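Projetos > Trurkska > Dados > LEIAME

Última atualização: domingo, 17 de novembro de 2019

# Trurkska-Bancada

Registros de manipulação em bancada, captados no punho do robô, para estudar a automação de tarefas de arrumação e separação na oficina da Zabala. Responsável: Junhao Xie.

## Conteúdo

- 2,657 episódios, em 103 sessões
- 18 tarefas anotadas
- um arquivo de metadados por sessão (turno, operador em código, tarefa, resultado)

## Contexto de trabalho

Até junho, a separação era toda manual. Com a entrada das células, os operadores passaram a preparar a bancada, supervisionar o ciclo e tratar as exceções. O tempo de limpeza entre ciclos não foi incluído no planejamento inicial e recaiu sobre o mesmo turno.

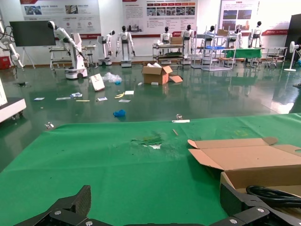
O campo `pausa_motivo` registra as interrupções feitas por pessoas. Os valores mais úteis para análise de carga de trabalho são `reposicao`, `limpeza` e `ajuste_garra`. O campo é preenchido à mão e falta nas primeiras 400 entradas.

## Limitações

O conjunto não mede produtividade individual e não deve ser usado para avaliar operadores. A iluminação varia entre turnos. O desgaste do revestimento das mesas não é anotado.

## Uso

 python carregar.py --sessao 18 --saida ./tmp

O formato é compatível com o leitor Mumari. A conversão para Brudenberg perde os códigos de turno.

Comentários

**rtavares**: O `pausa_motivo` aceita mais de um valor por episódio?

**jxie**: Aceita, separados por ponto e vírgula.

**marlene_op**: Falta um código para troca de turno. Hoje lançamos como `limpeza` e o número fica inflado.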